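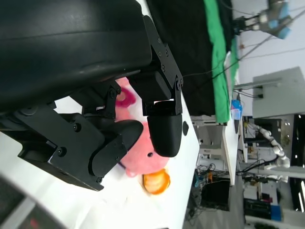 Pink plush and orange toy, white table

wkramer
Washing a batch of these for Zodemholm. Pink plush, darker ear or snout, bead eye. 90 F, gentle cycle, mesh bag?

Moushumi_R
Surface wash only. Bead eyes are often glued – over 100 F softens some adhesives.

brophy_m
Disagree. I machine washed 13 last June at 90 and lost no eyes. Air dry.

Moushumi_R
Were yours glued or sewn?

brophy_m
Sewn.

wkramer
Will check the stitching first. The orange one gets a damp cloth.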